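Kodham and the Long Road to a Second Campaign

Studio Drundura confirmed on 13 Aug 2024 that its tactical shooter Kodham will receive a full second campaign in December. The expansion, titled Zuccaro, moves the conflict from the flooded lowlands of the original to a walled mountain city held by a rival faction.

Players take command of a new squad led by Captain Janitz, a minor character in the first game who was killed or spared according to a choice made late in the story. The studio has settled the matter by setting the expansion 2 years earlier. "We did not wish to overrule anyone's ending," said creative director Dagný Lund. "Moving the date back was the cleanest solution, and it gave the writers a city that is still standing."

Zuccaro contains 60 missions, many of them optional. Cover can now be destroyed in stages - stone walls crumble from the top down - and enemy patrols will avoid streets where they have taken losses. Lead designer Onyekachi Tijani said the patrol system required the team to rebuild most of the maps after an early round of testing.

Cooperative play has also been expanded. Squads of up to 100 may share a persistent siege map, although the story missions remain limited to four players. Sabina Wijesinghe, who oversees online services, said that progress earned in the siege will carry over to the main campaign.

The soundtrack, composed by Divina Salazar, was recorded with a small brass ensemble and will be sold separately. Owners of the original game will be able to transfer their saved equipment, with the exception of heavy weapons, which the studio judged too powerful for the narrow streets of the new setting.
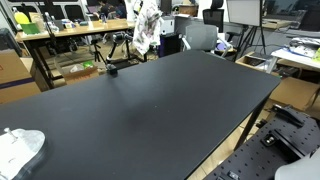
A black tabletop over a light wooden floor.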